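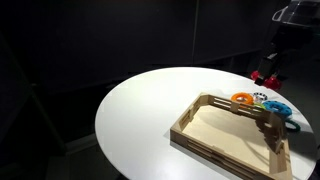 According to Evaristo Caputo, a tray with open sides is an invitation to disorder, and an institution that cares about small parts should buy boxes with lids. His letter on our October guidance deserves a considered answer.

Lids keep things in. They also keep things out of mind. The Lesach toy library lends more than 2,000 items, and in our experience the closed box is the one that comes back with the wrong contents. A child who can see the floor of a shallow tray knows where the rings belong. A parent can check it from across the room.

Mr. Caputo is right on one point - slats are harder to wipe down than a solid wall. We accept the extra work. Light wood, low sides and a flat floor make a container that small hands can reach into from any direction, and we consider that worth a few minutes with a cloth.

We also hold that toys of one kind should be set out beside their tray before they are put away. Rings differ in size and surface, and laying them on a plain table gives a child time to look at each before choosing where to begin.
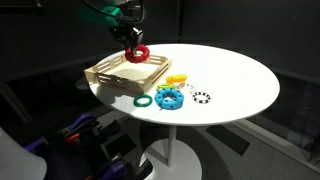 On Color and Order

Wilfredo Quiambao has proposed that rings be returned in a fixed order of color. The library does not support this. Sorting is a fine game, but tidying up should remain a task that a tired three-year-old can finish. Any ring, in any order, is acceptable.
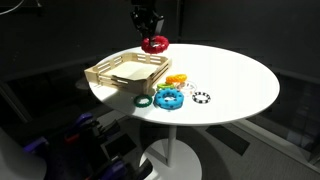 Ring toys and slatted tray, round table.

Members who prefer lidded boxes may continue to request them at the desk. The open tray will remain our standard for rings and other large pieces.

Gianni Bortolotti, for the Lesach toy library
Dec 23, 2022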